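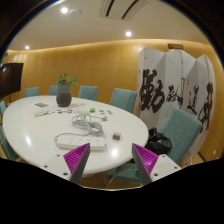

Figure 1. Hand view at the meeting table, with the power strip between the fingers and the coiled cable behind it.

3. Software for finding the grasp point

This part of the report was written by Amparo Huamán. The control part (section 4) is by Nidia Castaño.

Our program is called Caruso. It takes one image from the hand view and gives back a grasp point and an angle for the fingers. In June we changed the first step completely. Before, we looked for the largest bright area, and on a white table this was a bad idea. The glossy top in Figure 1 reflects spots of light, and the old version often chose a reflection as the object.

The new version first applies a fixed mask to the lower part of the image. After this it finds straight edges and joins them into boxes. A power strip gives two long parallel edges, so the angle is easy to calculate. The cable is more difficult. Its curves are broken into many short edges, and some of them were joined with the strip by mistake. We now remove every edge shorter than 14 pixels – this value was found by trial.

We tested both versions on 900 saved images. The old one gave a correct point in 70 percent of them and the new one in 80 percent. Most of the remaining errors are with cables that touch the object.

The planner still does not know that a cable can pull other things with it. We did not have time to solve this.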